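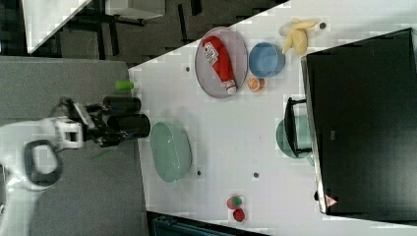
Die Spielzeugküche, Schauplatz des heutigen Dramas.

So, Thread zum Greifer-Ärger, weil ein paar von euch gefragt haben, warum es im November so still war. Kurzfassung: Unser Arm hat mitten in der Bewegung losgelassen. Mehrfach. Und das Protokoll meinte jedes Mal fröhlich "Griff geschlossen" (danke für nichts!).

Ich hab natürlich erst mal die Software verdächtigt, was sonst. Von 1,000 Durchläufen im Log hatte ich nach 300 keine Lust mehr und nach 580 dann endlich eine Spur: Die Kraftmessung bleibt auf dem letzten Wert stehen, wenn das Signal vom Greifer kurz weg ist. Der Arm glaubt also, er hält noch was – und fährt munter weiter.

Am schlimmsten ist es übrigens bei dem ovalen grünen Sieb. Die Teller liegen brav da, die Ketchupflasche auch, aber beim Sieb muss das Handgelenk so drehen, dass die Kabel Zug kriegen. Genau da kommt der Aussetzer.

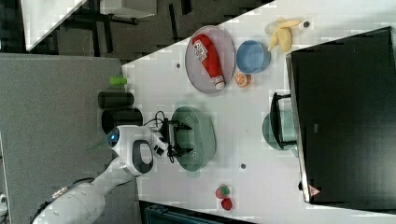 4/ Was wir jetzt machen

Cyprian Pietrzak (bester Mann bei allem, was Stecker hat) hat den Kabelweg neu gelegt, mit mehr Luft am Handgelenk. Von mir kommt eine Prüfung in Vomudden dazu: Wenn der Kraftwert eingefroren ist, hält der Arm an. Punkt. Lieber zehnmal umsonst stehen bleiben als einmal mit falschem Glauben durch die Gegend fahren!

Und bitte, auch wenn es nur Plastikobst ist: Hände weg vom Tisch, solange der Arm freigegeben ist. Ich hab selbst schon reingegriffen, um eine Erdbeere zurechtzurücken, und mich hinterher sehr geärgert.
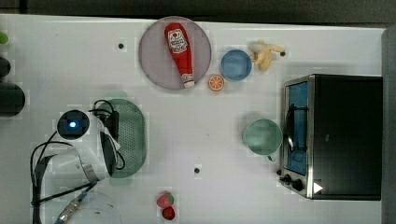

Fehler 3234 steht jetzt jedenfalls offiziell in unserer Liste, mit Log und Kabelskizze. Wer bei Valdovinos oder sonstwo was Ähnliches gesehen hat – schreibt mir, auch gern nachts um eins, ich bin eh wach.

Zuletzt gepostet
Prinance-Update: Finger weg von der Beta
Floltwood-Halterung, zweiter Versuch
Welche Kabelbinder nehmt ihr so?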